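Business Supplies > Office Furniture > Meeting Tables > Wesine 24

Wesine 24 Meeting Table, supplied and fitted in Distbridge and nearby

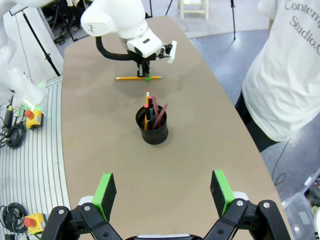

Drelix Interiors wrote to ask whether we'd still sell them the Wesine in ones, as their usual wholesaler had gone over to packs of 4 and they only had the one meeting room to kit out. Yes, we will! We've always sold singles and I can't see us stopping. If you want a whole floor's worth we'll do that too, and the price per table comes down a bit once you get to four.

I've been selling office furniture to small firms for a good while now and the Wesine is the table I end up suggesting more than any other. It isn't the cheapest in the range (that's the Seixas, which is fine for a back office but does wobble a bit if you lean on it). The Wesine has a proper crossbar underneath and adjustable feet, so if your floor is anything like the one in our showroom you can get it level in a couple of minutes with a spanner.

Height is 73 cm, which suits most ordinary office chairs. Do measure the arms on yours before ordering though, I've had two lots come back in the last year from people whose chairs wouldn't tuck under. It comes in two boxes and the heavier one weighs 42 kg, so please have a second person handy if you've picked kerbside delivery. Our own van will bring it upstairs and put it together for you if you're in Distbridge or the villages round it, and we take the cardboard away with us.

The 24 in the name is just the maker's range number, by the way. I get asked a lot whether it seats that many and it certainly doesn't! Six people comfortably, eight if they're friends.

Cleaning is a damp cloth and a drop of washing up liquid. Please don't use the strong spray stuff on it, the guarantee won't cover that and I can't talk the makers round (I've tried).

Trade accounts get 30 days to pay, everyone else pays when they order. If you've bought from us before, ring and I'll look up what you had, as the older Wesine tables were a slightly different height and won't line up if you push them together. I do keep a few of the old feet in a drawer which sometimes gets round it.

Delivery is normally within a fortnight. July is slower because the factory shuts for part of it, so if you're planning a summer move get your order in early.

Spare feet, bolts and the cable tray are all listed under Table Parts. The cable tray fits the Seixas as well but you'll need the longer screws.

Prices last checked Feb 1, 2020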